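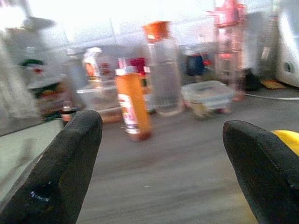 Six Months with the Kusteno Hand-Crank Pasta Roller
By Duangjai Duangkaew

I bought the Kusteno in November, after my old roller finally stripped a gear in the middle of a batch of dumpling wrappers. I had been nursing that machine along for years with a butter knife and a lot of swearing, and I wanted something heavier. The Kusteno is heavier! Mine sits on the counter like a small anchor, and I have come to love it a great deal more than I expected to love a thing with a crank.

Let me start with the rollers, as they're the reason to buy it. They are wide enough for a proper lasagna sheet and they stay parallel all the way across. On my old machine the left side always came out a hair thicker than the right, so every sheet curved away like a banana and I'd have to trim it. With the Kusteno I get a straight ribbon from the first pass to the last. I tested this the fussy way, by rolling a long sheet at the thinnest setting and folding it in half lengthwise to see if the edges met. They did, and I may have called my husband in from the yard to look.

There are nine thickness settings on a dial at the side. The dial clicks firmly (you have to pull it out a little before it turns) and it has never slipped on me. One is the thickest and nine is so thin you can read a recipe card through the dough. I use six for fettuccine, seven for ravioli, and eight for wonton wrappers. Nine is mostly for showing off. An egg dough will take it if it has rested long enough, but a plain flour and water dough tends to tear unless you dust it well and go slowly.

The crank is long, with a fat round handle that turns freely in your palm, and what a difference that makes. I have sore thumbs most winters and could not get through more than two batches on the old one. With this one I made noodles for our whole street at New Year's and still had enough grip left to open the jars afterward. A motor is sold separately and I have no plans to buy it.

Now the clamp. The clamp is good on a table with a plain square edge and annoying on anything else. My kitchen counter has a rounded lip, and the clamp's little foot skates right off it unless I put a folded dishcloth in between. My friend Slamet Sumampouw has the same machine and a big old farmhouse table, and on his it holds like it was bolted down. He also has the earlier Hasano model, so we spent a happy Sunday afternoon running the same dough through both.

We used a dough made with 600 grams of flour and split it down the middle, half for each machine. The Hasano is lighter and quicker to set up, and its cutters are better than mine on very thin noodles. Slamet's angel hair came off in clean, separate strands, while some of mine stayed joined in pairs and had to be teased apart by hand. On everything wider the Kusteno won easily, and the sheets were smoother too. The Hasano left faint lines down the middle of the dough. They don't matter once there's sauce on, but I noticed them and so did he.

We also tried a buckwheat dough, which I had been putting off for months. Buckwheat is crumbly and sulky and falls apart if you look at it wrong. On the widest setting both machines chewed it up. The trick was to flatten the dough by hand first, until it was nearly thin enough to be a noodle already, and then send it through on two. The Kusteno took it from there down to five with only a few ragged edges. I was thrilled. Soba at home, on a weeknight, in my own slippers! 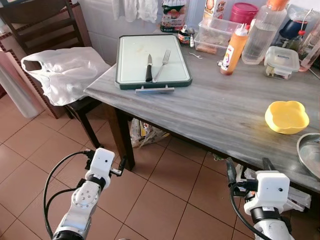 Can you wash the rollers with water?
Please don't, because the gears behind the side plates will rust and dried dough inside sets like cement. Let the machine sit for an hour after you finish, brush off the crumbs with a dry pastry brush, and run a scrap of stiff dough through to pick up whatever is left.

I keep that scrap in the freezer and use it over and over. It looks terrible by now. There's a tray of sorts under the cutters that catches flour, and it slides out easily, so that part can go in the sink.

A few small complaints. The cutter attachment hangs on two rails and goes on with a sideways shove, and the first few times I was sure I was about to break it. It loosened up after a couple of weeks. The manual is mostly drawings, and the drawing for the cutter shows it facing the wrong way, so ignore page four. The finish on the crank arm has started to dull where I hold it to put it away. And the box is far too snug — once you take the machine out you will never get it back in with the clamp attached. Mine lives under a tea towel next to the bread bin.

Some notes on dough, as it makes more difference than the machine does. Rest it for at least half an hour, wrapped. If it sticks to the rollers it's too wet, and flouring the sheet is better than flouring the machine. If it comes out with holes, fold it in three and go back to one. Do this five or six times at the start of every batch anyway, even when it looks fine. The dough goes from lumpy to silky somewhere around the fourth fold, and I still get a little jolt of pleasure each time.

I ordered from Tondthorpe, the kitchen shop, and it came well packed with the cutters wrapped separately. They also sell a ravioli attachment for it. I tried Slamet's and found it fiddly and prone to leaking filling, so I'm sticking with a cookie cutter and a fork.

If you make noodles once a year, borrow one. If you make them twice a month, or would like to, I think you'd be very happy with this. I'm rolling out spinach dough tonight, setting seven, for ravioli with ricotta and too much lemon.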